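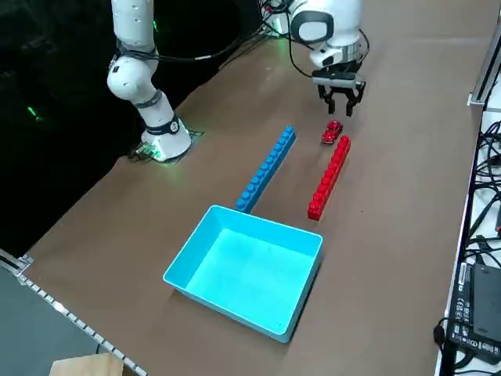
Building Long Brick Bars That Stay Straight (and Putting Them Away Again)

Posted May 16, 2018, in Table Projects

If your house is anything like ours, the toy bricks get dumped out, something tall gets built, the tall thing falls over, and then everybody wanders off to find a snack. I love a tower as much as the next person, but over the years the project I have come back to most often is a much humbler one: the plain long bar. One color, one row of studs along the top, as long as you care to make it. You can turn two of them into the sides of a road, you can lay them out as a fence or a riverbank, and they make a very good first build for small hands that get frustrated with anything fancy.

They are also surprisingly easy to do badly. A bar that looks fine when it's short will start to bow or snap in the middle once it gets long, and I can't tell you how many I have picked up by one end only to be left holding three bricks. So this page is everything I know about making them, using them, and getting them back into the bin at the end of the afternoon.

What you need

Bricks in two colors. I like red and blue because they're easy to tell apart from across the room, and because we always seem to have more of those than anything else. Our bricks are a mix. Some came in a Listwood tub from a yard sale in Gramham, and the rest have drifted in from cousins and birthday parties. Mixed bricks are fine for most building, but for a long bar please try to stick with one make per bar. Different makes can look the same and still be a hair off in size, and over a long run that hair adds up.

A table with nothing much on it. A dull finish is nicer than a shiny one, as the bars don't slide around so easily while you press. Ours has had years of projects on it and has the worn spots to show for it.

A small open tub or tray for loose pieces. Light-colored is best if you have a choice, so you can see at a glance whether there's anything left in the bottom.

A toy car or two, if you'd like something to do with the bars afterward. Small ones.

Sorting first

I used to skip this and I always regretted it. Tip everything out, and pull the reds to one side and the blues to the other. While you're at it, sort by length too. You want a pile of long bricks and a pile of short ones, and you want to know how many short ones you've got before you start, since they are what you'll use to finish the ends.

Wipe off anything sticky. A damp cloth will do for most of it. For the truly jammy ones, put them in a bowl of warm water with a drop of dish soap, swish, rinse, and leave them stud side down on a towel until the next day. Don't be tempted to build with wet bricks. They hold together beautifully until they don't.

Building the bar

1. Lay your bottom layer on the table end to end, studs up. Push the bricks together so there's no gap you could slip a piece of paper into.

2. Start the second layer with a short brick. All the strength of the bar comes from this. If you start both layers with the same length, your joints will line up one over the other, and the bar will fold at every one of them like a carpenter's rule.

3. Carry on with long bricks, so that each one covers a joint in the layer below. Press down in the middle of each brick first and then at its ends. Little ones tend to press only at one end, and then the other end sits up a tiny bit, and you won't notice until you've gone another foot.

4. Finish the far end with whatever short piece makes it come out even. If nothing fits, leave a step. A step is useful later when you want to join on another bar.

5. Turn the whole thing over and run your thumb along the bottom, pushing as you go. This closes up any gaps you missed.

6. Sight down it from one end, the way you would with a board at the lumber yard. If it curves, find the spot where the curve begins, pop off the brick above it, and press it back on.

Two layers will hold up nicely for a bar the length of your forearm. Past that, I'd add a third layer, beginning with a long brick again. Our longest so far was 89 bricks, three layers deep, and it went from the kitchen to the hall closet. I was rather proud of it. It lived there until June, when the vacuum cleaner came through.

Setting two bars side by side

Once you have a red bar and a blue bar, the obvious thing to do is lay them next to each other and drive something between them. For small cars, a gap as wide as your hand is a good place to start. Make it too narrow and the cars scrape along the sides, and make it too wide and it stops feeling like a road at all.

Set down the first bar where you want it. Then put your palm flat on the table against it, and bring the second bar up until it touches the other side of your hand. Move your hand down toward the far end and do it again. Keep checking back and forth a couple of times, as fixing one end always nudges the other. The bars don't need to be the same length, by the way. A shorter one leaves you a natural place for a turnoff, and you can fill it in with single bricks whenever you feel like closing the road.

If you want to lengthen a bar that's already in place, hold it still with one hand, bring the new brick in from above, and line up its edge with the end before you press. Coming in from the side will shove the whole row out of line, and then you're back to measuring with your palm.

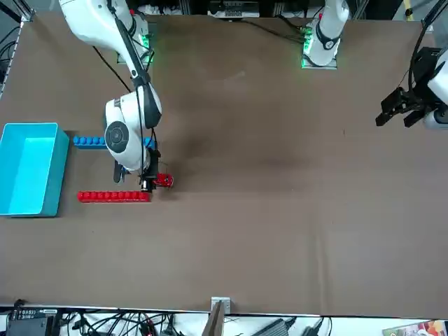

Eren wrote in after trying the hand-width trick to say that it worked well for the first bar and a half, but that every new brick pushed the row forward a little, and that the cure in their house was a strip of rubbery shelf liner under each bar, cut a touch narrower than the bricks so it didn't show. I've tried it since, and I'm a convert! The only thing I would add is to peel the liner up when you're done for the day, as it can leave a faint pattern on some tabletops if it sits for weeks.

Taking the bars apart

Please don't let anybody use their teeth. I know, I know, but it has to be said every time. For a long bar, the easiest way is to hold it in both hands with your thumbs together over a joint in the top layer, and bend gently downward at the ends. It will come apart into two manageable pieces, and you can do the same with those. Once the pieces are as long as a pencil or so, twist the layers against each other a little and they'll let go.

For two thin bricks stuck flat together, stick a bigger brick on top and another underneath, and use those as handles. That gets nearly all of them.

Where everything goes

I keep the tub at the end of the table while we build, close to the ends of the bars, and I leave it there for cleanup. If you work from the near end of each bar and drop the pieces in as they come loose, it goes quickly. Do all of one color, then all of the other. If you store your colors apart, empty the tub in between.

We have a shelf of flat boxes from Brovmont that hold our reds and blues, 85 of the long bricks to a box if you stack them neatly, which I admit we do only when company is coming. The short ones go in a jar. The cars go in a basket by the door, and I suppose they could go with the bricks, but then you have to dig for them.

One more thing, if you have the shelf space: you don't have to take the bars apart at all. A finished bar stores very well lying flat, and the next time somebody wants a road or a fence you'll be halfway there. I keep a couple of each color made up, 12 inches long or thereabouts to suit the depth of our shelf, and join them end to end with a short brick across the top as needed.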